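Shared Laundry Room: How Residents Use It and What Could Change

Term project report, Household and Living Spaces
Burgi Holzer and Leonie Berchtold

1. Background

The laundry room at Ostby house is used by the residents of three floors. We both live in the building, and we had heard the same complaints since moving in: finished loads left in the drum, single items left behind, no good place to fold. For this project we wanted to find out how often these things happen and whether small changes to the room would help. Buying new machines was outside our scope.

2. Method

We kept a log sheet on the inside of the laundry room door for three weeks in January. Anyone who used the room was asked to write down the start time, the time they emptied the machine, and anything they found in it when they arrived. We also spoke with 13 residents, most of them in the evening between six and nine, when the room is busiest.

The log was anonymous. A few entries had only a start time and could not be used for the waiting times, but we kept them in the count of visits.

3. The room

The washer is a white front loader with a round door and a smoky glass window. A gray ring runs around the glass. The printed notice next to the door is in Chinese, which several residents said they can't read, so they rely on what a neighbor showed them the first time. A second white appliance with a round program dial stands at the washer, and its program labels are small. Two people told us they use the same setting every time for this reason.

The inside of the drum is dark when seen through the door. A small item lying at the bottom is easy to miss, especially if it is dark in color. Something red or orange shows up better, even through the tinted glass.
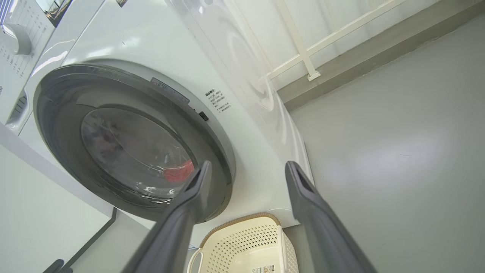 4. Results

Left-behind items were reported on 20 visits. Socks were the most common, followed by washcloths. Most had been found by the next person after their own load was already in, so the item went through a second wash.

Waiting was the bigger complaint in the interviews. Residents did not mind a full machine as much as a finished one that had not been emptied. Opinions differed on what to do then — some take the load out and put it on the counter, others go back upstairs and try again later.

5. Suggestions

We suggest a basket for found items, a translated copy of the notice at eye level, and a short card listing the programs people use most. A small battery lamp would make it easier to check the drum before closing the door. We would also like to leave the log sheet up for another month with only two columns, start and end.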